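The little kitchen set lives on the white counter by the window in Naltden, and this README goes with the folder of pictures and notes we keep about it. If you've landed in here from the main Clerkanbridge listing, welcome! Please read at least the parts on naming and on putting things away, and the rest whenever you have a cup of coffee in your hand.

## Miranda: the play kitchen folder

We call the kitchen Miranda. The name was on the shelf label when the set came to us, and it stuck -- so every file in here starts with `miranda_`, and I'd be grateful if yours did too.

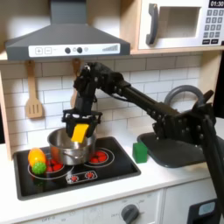

**Romana Kolář**
*Keeper of the toy kitchen notes, Clerkanbridge*

I've looked after these notes since October, taking over from Wenche Backlund, who wrote the first version and whose good sense is still all over it. Where the wording is crisp, it's probably hers. Where it wanders off, that's me, and I'm sorry to say I've never learned to write a short README.

### What's in the kitchen

The things we use most, with the names we use for them:

| Name in the notes | What it is |
|---|---|
| `pot` | shiny silver metal cooking pot, straight sides, small side handle |
| `pepper` | toy bell pepper, yellow and orange, glossy |
| `spiky_green` | bright green spiky ball, a toy vegetable of some kind |
| `cube_green` | plain green cube |
| `cooktop` | black panel set into the white counter, two burners |
| `sink` | dark gray basin to the right of the cooktop |

A word on `spiky_green`. Wenche had it down as a chestnut, I had it down as an artichoke for a while, and a visitor was quite firm that it was a durian. We settled on a name that only says what anyone can see, and I'd ask you to do the same with any new piece that leaves you guessing.

The cooktop has a small white control strip along its front edge with two red burner icons printed on it. Please write "left burner" and "right burner" as you'd see them standing at the front of the counter. The older notes say "near" and "far," and I'm still working my way through those, a few at a time -- if you spot one, go ahead and fix it.

### How a cooking note is written

Each note is one or two plain sentences about what is being cooked and where things are. Something like:

```
miranda_042: pot between the burners, pepper and
spiky_green on the left burner, cube_green on the
counter in front of the sink
```

Start with the pot, then whatever is going in it, then the bits waiting their turn. It reads much the way you'd tell somebody over the phone how far along supper is, and I find that if I picture a real supper I forget fewer things. The folder has room for 100 notes before the numbers need another digit, and we're at roughly 42, so there's no hurry at all.

If a thing is resting on the cooktop but clear of the pot, say which burner it's by. "On the stove" was good enough for my grandmother, but it leaves the next reader wondering.
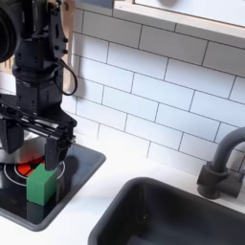 *The green cube on the cooktop, by the red burner graphic.*

The cube deserves its own paragraph, I think. It isn't meant to be any food in particular, and over time it has been written up as spinach, as a stock cube and (my favorite) as lime jelly. All very charming, but in the notes it's `cube_green`, wherever it sits. Save the recipes for the `stories/` folder, where they're very welcome indeed.

### Putting things away

When you're done, the pot goes back on the rear part of the cooktop and the food goes in the Bisirus bin under the counter. Wipe the black panel with a dry cloth, please, no spray. Check the sink too! I've found the pepper in there more than once.

### Changes

- **Version 4:** burner names changed to left and right; `spiky_green` replaces the three older names.
- **Version 3:** table of things added by Wenche, with the cube on its own line.

Corrections can go straight into the file with your initials at the end of the line. For anything bigger, leave me a note in `miranda_questions.md` and I'll get to it, usually by late afternoon.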